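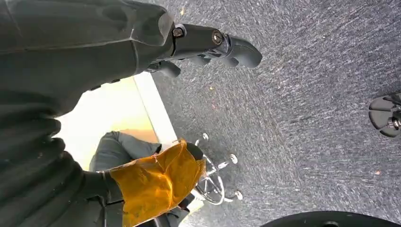 Workshop > Work Surfaces > Bench Mats

Products Spare Parts Care Guides Dealers Contact

Prinari Bench Mat

The Prinari is a rubber mat for workbenches, packing tables and repair counters. It protects the top of the bench from scratches and oil, and it keeps small parts from rolling when you set them down. It has a flat, matte surface on the working side and a shallow ribbed pattern underneath.

We cut every mat at our Flellstead shop. The standard size is 600 mm deep by 400 mm wide, which suits a single work position. Mats can be laid side by side on a longer bench. The edges are cut square so that they meet without a lip, and the joint can be covered with Rostley seam tape if you work with fine powder or very small screws.

Colors

Charcoal and mid green. The green is easier on the eyes under bright lamps, and brass or steel parts show up well on it. Charcoal hides stains better. Both are the same rubber all the way through, so a cut or worn spot stays the same color.

Fitting

Clean the bench with a damp cloth and let it dry. Unroll the mat with the ribbed side down and leave it overnight before trimming. Mats that have been rolled in a cold van or garage may take longer to lie flat. To trim, mark the line with chalk, lay a steel rule along it and make several light passes with a sharp knife.

No glue is needed on a level bench. On a sloped top, use the Shaikh corner clips, sold in packs of 20. The clips fit bench tops with a plain front edge. They won't fit a top with a raised rim.

Care

Sweep or vacuum at the end of the day. Wash with warm water and a little dish soap, then rinse. Avoid acetone, paint thinner and citrus degreasers, which will make the surface sticky. Brake fluid should be wiped up right away.

New mats have a rubber smell that fades with airing. If it bothers you, hang the mat outdoors in the shade for a few days before fitting it.

Not recommended for

Soldering without a separate heat pad. Hot glue is fine and peels off when cool. The mat isn't a static control product and has no grounding point.

Ordering

Single mats ship rolled in a cardboard tube. Orders of 11 or more go flat on a pallet, and someone will need to be there to sign for them. Custom sizes are cut to order and can't be returned unless we made the mistake. Please send measurements as depth first, then width, in millimeters.

The earlier version with the punched hanging hole was dropped in October. We still have a few in green. Ask when you order if you want one.

Page updated December 28, 2021

Contact us | Copyright Prinari | Back to top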